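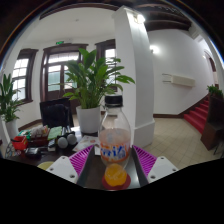
Dotedow, 25 May 2020

Flekberg: Collecting Tabletop Demonstrations With a Hand-Held Gripper
Final report for the spring project course, Gakness College

When we signed up for this project we thought we would be spending most of the term in front of a training script, and we had even divided up who would get to pick the network and who would get to plot the curves. Most of the term went into picking things up from a table and putting them down again, and we want to start by saying how much we came to enjoy that (more than any of us would have guessed in the first week!). The training part is in here too, but it is short, and the larger share of these pages is about the examples and how we gathered them.

The question we began with was a simple one. If a person carries a gripper by hand, with a camera mounted on it, and does ordinary table chores, are the recordings good enough for a learning system to pick up the motion? No arm is needed for the recording. You hold the tool, you squeeze, the fingers close, and the camera sees what the fingers see. We liked the idea right away, partly for the science and partly because our turn on the lab's arm was going to be two hours a week.

The place

We recorded in the ground floor room at Lozano, the old house the college uses for smaller groups. It has tall windows, a dark wooden table, thick white pillars and a pair of very healthy peace lilies, and it is a lovely room to work in. It is also harder on a camera than the lab. The daylight comes in behind the table, the wall lamps are bright, and the table top is glossy enough to throw things back at you. Our advisor asked early on whether we would rather hang a curtain. We talked it over for the better part of an afternoon and left the windows alone, on the thought that a system which has only ever seen an even gray backdrop will not be much use in anybody's kitchen.

We did not clear the table either. Pouches, packets, notebooks and printed papers stayed on it, and between sessions we moved some of them around. The objects for the tasks were the soda bottle with the orange and white label, the pale yellow mug, the small clear cup of juice and the round red coaster it sits on. They share a table with a good deal of other stuff, and the learner has to find them there.

The tasks

We settled on four, after starting with nine and being gently talked down.

Bottle: close on the soda bottle, lift it, set it down on the other side of the mug.
Mug: take the mug by its body and move it toward the middle of the table.
Coaster: slide the empty coaster to a new spot without lifting it.
Cup: lift the small cup and put it back on the coaster.

Our plan called for 200 recordings of each, and we went over on all of them. The bottle came to 205 and was the first one we finished. In all we made 930 recordings, and we threw out 81 of them after watching every single one from start to finish, which is a slow business and made for some long evenings with snacks.

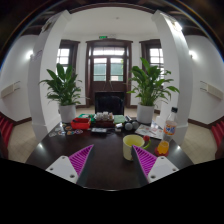
Text and pictures by the Flekberg student group, Gakness College

What a recording looks like

The wide lens bends the pillars inward at the top and leaves a dark curved border around things, and the two fingers are always there at the bottom with their magenta ridged pads. At first we found this distracting and wanted to crop it. We are glad we held off. The pads are the one thing that stays put in every recording, whatever room or table is behind them, and once you have watched a few hundred clips you find yourself judging everything by where it sits between those two ribbed faces. We suspect the network does something similar, though we can't prove it with what we have.

Each recording starts with the fingers open and some distance back, so that the whole table is in view. We asked everyone to hold still for a moment there, then go in at an easy pace, the way you would reach for a glass at somebody else's dinner table. Rushing was our most common fault. The second most common was reaching in from the same side every time. We only noticed that in the fourth week, when two of us sat down to compare clips and realized that nearly all the mug recordings came in from the right. From then on we kept a sheet of paper with starting places on it and worked down the sheet, ticking them off, and the later sessions are much more varied for it.

What we threw out

The discarded recordings fall into a few kinds. A fair number have the object slipping in the fingers. We argued for a while about keeping those, seeing as a slip followed by a good recovery might teach something useful, and in the end we kept a clip if the task was finished and dropped it if it was not. Others were spoiled at the start, when someone began to move before the recording light came on. A handful went because the tracking lost its place. The white walls give it very little to hold on to, and if you swing the tool quickly toward a pillar it can get confused about where it is. The leafy side of the room is kinder, and we grew quite fond of those plants as a result.

The coaster task gave us the most trouble of the four. A coaster is flat and the fingers are not, and several of us had our own private way of doing it. Looking back, we should have agreed on one way in the first session and written it down.

Training and first results

We trained one small model per task on the recordings we kept, and ran each on the lab arm with the same fingers fitted. The mug model was the pleasant surprise of the whole term. It reached in sensibly from places we had not practiced, and it did not seem to mind when we laid fresh papers down behind the mug. The bottle model was good when the bottle stood by itself and less good when the mug was close by, where it tended to hesitate between the two. The cup model we only ran with water in the cup, at the lab manager's firm request, and it was careful but slow. The coaster model mostly pushed the coaster off the line we wanted, and we would not call it working.

We did not have enough arm time for proper success rates, and we would sooner leave them out than print a table based on a few tries each. The next group should book arm time first and plan the recording around it.

For the group that takes over in November

The recordings are on the course drive under Flekberg, sorted by task, with the discarded ones in a folder of their own and a note on each saying what went wrong. Please don't delete those! The sheet of starting places is in the same spot. Bring a spare battery for the gripper and a cloth for the lens, and do a few warm-up rounds with the mug before you record anything you mean to keep. If you use the room at Lozano, the evening light is quite different from the afternoon light, and we have very little of it, so a few sessions after sunset would help the collection more than another pile of bottle clips.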